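Flivum laundry cell

The Flivum laundry cell is a small robot workstation in Droledbridge, set up to move washing between a front-loading machine and a basket on the floor. I look after it, and I'm the one writing this entry in the Veravholm workshop encyclopedia, so please forgive the "I" all over the place (the house rules allow it for pages on single machines). The page was last checked on Thursday, July 27, 2023.

Overview

The cell is one arm, one washer, one basket. The arm carries a two-finger gripper, and the program that runs it is called Mocanu – people mix the two names up constantly, but Flivum is the cell and Mocanu is the software. We got it going in April and it had logged 788 unloading runs by the time I last opened the counter page. I'm very fond of it!

Setting up

Before a session I open the washer door as far as it goes and leave it there. Mocanu plans its path on the assumption that the door is fully back, and a half-open door makes the arm stop and sulk. Next comes the basket, which goes on the floor in front of the machine with its long side facing the drum. I keep 400 mm between the basket rim and the front panel. Closer than that and the wrist gets cramped on the way out; much farther and socks end up on the floor.

For the first run of the day I like a single soft item in the drum and an empty basket. Fluffy things are a good test, as they squash down between the fingers and you find out quickly whether the grip force is set too low. My usual setting is 320 on the Mocanu scale, and I bump it up a little for towels. 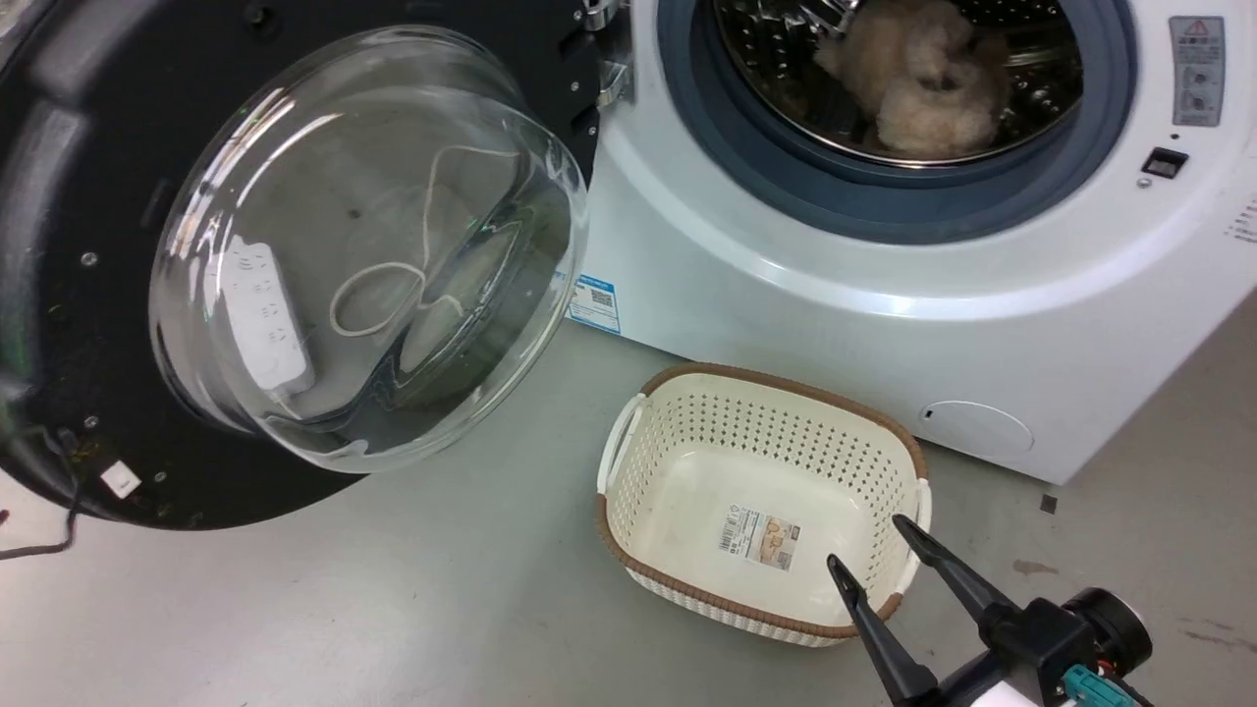
Routine care

The fingers get wiped at the end of every session with a barely damp cloth. Lint is the real enemy, and it loves the joint where the fingers meet the wrist, so I go in there with a soft brush (an old toothbrush is fine). Then I jog the gripper open and closed a few times and listen. A faint hum is normal, a click is worth looking into.

The washer needs looking after too. I wipe the door gasket, check the fold for hair and buttons, and clean out the filter behind its round cover low on the front. Keep cables well away from the door swing. I check that before I power up the arm, every time.

Repairs

There has been one proper repair so far. At run 833 of the old wrist test, long before the cell had a basket at all, the gripper began closing crooked, with one finger arriving ahead of the other. I took the wrist off, found a worn coupling and swapped it, which ate most of an afternoon. After any work like that the gripper has to be homed again from the Mocanu service menu, with the fingers clear of the drum and the basket.

If the connector at the wrist has been unplugged, push it back in until it seats and give the cable a gentle tug before switching on. I skipped the tug once and spent an hour hunting for a fault in the software.

See also

Mocanu service menu
Gripper homing
Veravholm workshop, spare parts list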